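CUATRO APARATOS

1. Barra

Ingegerd Skjelbred llegó a Bratville en mayo con una maleta y el maillot puesto debajo del chándal. Por si acaso. El gimnasio Neleck olía a magnesia y a calcetín. La entrenadora ni la saludó, le señaló la barra de equilibrio con la barbilla.

Arriba. Sin música, sin calentar casi. Pie derecho, pie izquierdo, giro. Se cayó en el giro. Volvió a subir.

—Otra vez.

Se cayó otra vez, del otro lado. Las pequeñas del grupo de iniciación dejaron de hacer volteretas para mirar. Una se rió. Ingegerd le sacó la lengua y la niña se tapó la cara con las manos.

—¿Vienes del Holmgren? —preguntó la entrenadora.

—Sí.

—Se nota. Miras al suelo.

2. Suelo

Vivía en un cuarto encima de una panadería. Se despertaba con el ruido de las bandejas, desayunaba de pie, corría cuesta abajo. 273 pasos de la puerta al gimnasio, los contó el primer día y luego ya no pudo dejar de contarlos.

En suelo era buena. Eso lo sabía ella y lo sabía todo el mundo. La segunda diagonal, sobre todo: carrera, rondada, flic, y arriba, y en lo alto un silencio raro, como si alguien cerrase una ventana. Después la moqueta. Dos piernas clavadas.

—Bien —dijo la entrenadora. Era la primera vez que se lo decia.

Esa noche llamó a su madre y no se lo contó. Hablaron del perro, de la caldera, de una prima que se casaba con uno de Cilari. Colgó y se quedó sentada en la cama con el teléfono caliente en la mano.

3. Paralelas

El miedo vivía ahí. En la banda de arriba. Tres segundos de soltar y no tener nada, y luego la madera o el colchón, una de dos.

Se le abrieron las manos en otoño. Esparadrapo, vaselina, guantes de dormir. La niña que se había reído, la pequeña, le traía caramelos de limón y se los dejaba en la bolsa sin decir nada.

El 5 de enero de 2024 soltó y agarró. Sin pensar. Siguió dando vueltas como una tonta, una más, otra, hasta que la entrenadora gritó que bajase de una vez que había cola.
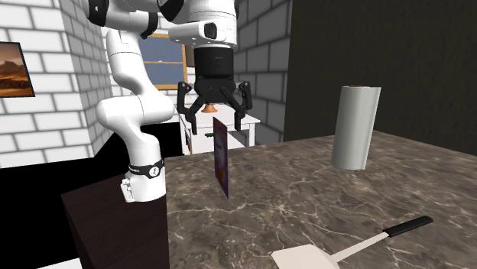

4. Salto

La final era a las seis. Dos saltos. El primero, corto, paso atrás, cara de nada.

Se puso al fondo del pasillo. Magnesia en los muslos, en las palmas, un poco en la nariz sin querrer. En la grada alguien pelaba una mandarina, le llegaba el olor. Buscó a su madre, que había cogido dos trenes y no sabía donde sentarse, y la vio de pie, con el abrigo puesto, tapando a toda una fila.

Luz verde. Brazo arriba.

No miró al suelo. Echó a correr.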